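Display subgroup, minutes. Märta Løken in the chair, Kashyap taking notes and regretting it.

1. Window display. Green cloth stays. Sutero wanted beige and was thanked for wanting it. The purple flowers stay too, with a few sprigs of leaves.

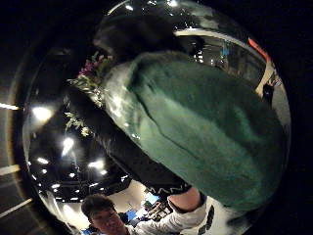
Grarnudthorpe, 4/12/20

2. The glass sphere. Agreed that it reflects every ceiling light we own. Løken likes this. Druslow moved to switch off half of them — lost, 2 votes for.

3. Black trim with the white zigzag: kept, after a long discussion of zigzags.

4. Budget is 200. Sutero to price more cloth by February.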